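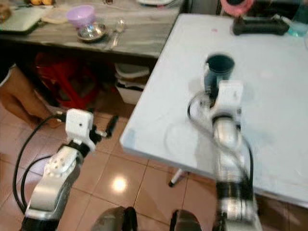 About Minhas

Home Shop Beans Lentils Rice Recipes About Wholesale Contact Cart

We sell dried beans. Lentils and rice too, a few flours, some whole spices when we can get good ones, but mostly beans. By mail all over the country, over the counter in Trokport, and by the sack to restaurants and schools within driving distance.

Quick version for people in a hurry (us too, it's October and the new crop is coming in): family business, two locations, nine people on the payroll, beans from this year's harvest with the harvest year printed on the bag. If the bag doesn't have a year on it, it isn't ours.

How it started

A stall at the Trokport market. One folding table, sacks of pinto and black beans bought straight off a farm, a scoop and a hanging scale. The idea was to do a summer of it and see. People came back and said the beans cooked in half the time of the ones from the supermarket, and were we doing something to them? No. They were just newer. A dried bean that has sat in a warehouse for four years will still be hard at dinner time no matter how long you soak it. Most people have never had one that was picked the same year, so they think they don't like beans.

Second summer we had a waiting list for cranberry beans. Third year we took the shop on Harbor Street, which used to sell vacuum cleaners and still had the hooks in the ceiling. We kept the hooks. The onions and chilies hang there now.

Mail order started by accident – a customer moved away and asked if we'd ship. Then her sister asked. Then there was a form, then a website (this one is the third, sorry about the second). Last year we packed 3097 mail orders, nearly all of them between October and March. Nobody wants a pot of beans in July, or at least they don't want to order one.

Where we are now

Shop: Harbor Street, Trokport. Open from 9 in the morning. Closes when it closes in winter, usually 5. Beans by the scoop, bring your own jar if you like, we'll weigh it first.

Stulow: cleaning, packing, shipping, and the room where we cook and taste. No counter sales there please. If you turn up we'll be nice about it but the register is in Trokport.

Stulow was the big step. We'd been packing orders in the back of the shop, boxes up the stairs, boxes in the bathroom at one point. The Stulow building has a loading door and a floor you can mop, which was the whole wish list. It came with a leaking roof. That's fixed.

The tasting room is plain. A couple of tables, chairs, pots. Every lot gets cooked there before it goes on sale, same way each time: water, salt, nothing else. No bay leaf, no onion, no ham bone. We want to know what the bean tastes like and how long it takes. The cooking time on your label comes from that pot. If it says 55 minutes it took 55 minutes on our stove. Yours may be diffrent, especially if you live up high or have hard water.

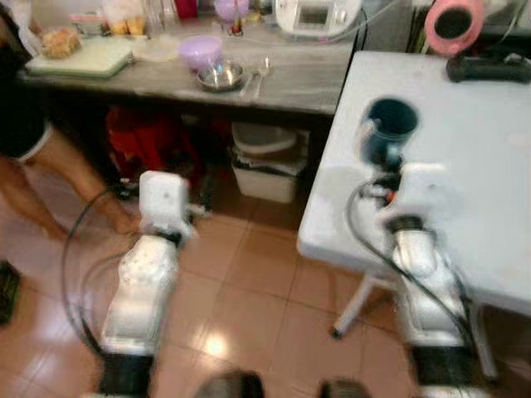
White table, tiled floor.

Who grows them

We buy from farms, not from brokers, with one exception. Rekico brings in the rices and the red lentils for us, because we can't grow basmati out here and neither can anyone we know. They've been doing it since our second year in the shop and they tell us the truth when a crop is poor, which we would rather have than a discount.

Everything else is farms we've visited. Some of them only grow one bean for us. One grows a small yellow bean with no proper name that we sell as Stulow Yellow, because you have to write something on the bag. It makes a thick broth and falls apart if you look at it wrong. Great for soup, hopeless in salad.

We agree the price in the spring, before planting, and we pay it in the fall whether or not the market has dropped. Some years that's cost us. Other years it saved us, when prices went up and the farms kept to the number too. A bad hail year we ended up with 135 sacks where we'd planned on a lot more, and we sold out of black beans before the holidays and just put "sold out" on the site until the next harvest. We could have bought in old stock to fill the gap. Didn't.

What gets done to the beans

Not much. They come in dry from the farm. They go over a screen to get rid of dust and splits, through the sorter, then someone looks at them. Small stones still get by. Please, please look over your beans before you cook them – spread on a plate, thirty seconds, done. We say it on every bag and we still get the email.

No oil, no polish. Ours look dull next to the shiny ones. A rinse fixes that.

Splits get sold cheap in the shop as soup mix. Dust and the really broken stuff goes to a neighbor with hens.

Cooking and tasting days

A few times a year we open the Stulow room and cook through the new crop with whoever signs up. It isn't a class exactly. You get a bowl, a fork and a spoon, and you work your way along the pots and say what you think. Some people write pages. Some people eat quietly and go home, also fine. 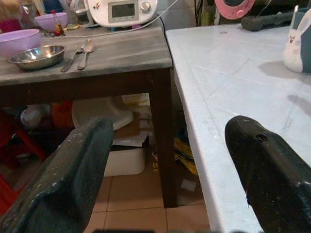 What comes out of those days matters to us more than it probably should. The speckled lima went back on the list after a tasting day when we had more or less dropped it. The chickpeas got split into two sizes because half the room wanted small ones for stews and the other half wanted big ones for roasting and there was no talking them round. And the salt question (before or after?) got settled for good, as far as we're concerned. Before. Salt the soaking water, salt the pot. The skins stay softer. We know your grandmother said otherwise.

Seats go up on the Contact page, usually in November, January and late March. There's a small charge, you get it back as store credit. Kids are welcome, they tend to be the toughest judges of lentils.

Schools and restaurants

Wholesale is a third of what we do now. 25 lb sacks, same beans, same harvest year printed on the sack. We deliver ourselves in the area between Trokport and Stulow and a bit past it, everyone else goes by freight. Minimum is two sacks and they can be mixed.

School kitchens: ask us for the recipe sheets. They're scaled for big pots and they've been cooked by people who had to feed a lunch line, so the timings are real. The chili is the one kids finish. The lentil loaf we're still working on.

Recipes

There are 322 on the site, going back to the market stall days, when they were photocopied on yellow paper and handed out with the change. The old ones are a bit rough. Amounts like "a good handfull" and so on. We're slowly going back through and putting in cups and grams. If you find one that plainly makes no sense, write and tell us which one. We had a black bean soup up for a whole winter with no black beans in the ingredients.

Things people ask

Do I have to soak them? With this year's crop, no. Overnight is nicer for the big ones. Lentils never.

How long do they keep? They won't hurt you for years. They're best within two from the date on the bag. Jar, lid, out of the sun.

Organic? Some are, and those say so. Others come from farms that farm that way and haven't done the paperwork. A few are neither. Ask about a particular one and we'll tell you.

Do you ship abroad? Not right now. Tried it, seeds and dried goods get held at the border and everyone ends up cross.

Can I visit a farm? Sometimes, in late summer. Get on the mailing list.

Is it pronounced MIN-has or min-HASS? We answer to both.

Getting hold of us

Best by email through the Contact page. Phone gets answered in the shop when there isn't a line. During packing season give us a couple of days – if it's about a missing or torn box put that in the subject and it jumps the queue. Wholesale orders in by noon go out on the next truck.

Jobs: packing help is taken on in September, notice goes in the shop window first and then here.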